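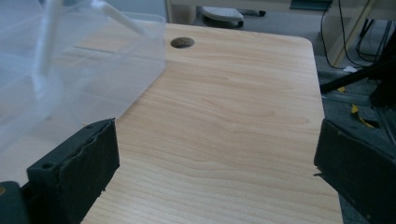
4. Setting up the desk top

Right, on to the fun bit! I keep all my loose parts in a clear plastic bin on the desk while I work, so I can spot what I need (Meinrad just uses his pockets).

1. Decide which end faces the wall. I like the cable hole at the back.
2. Feed the lamp lead down through the hole, plug end last.
3. Leave 100 mm of slack on top, then clip the rest underneath.
4. Wipe the top with a damp cloth and dry it.

Note: big plugs won't fit, so go round the back edge.

Caution: don't drag the bin – grit scratches!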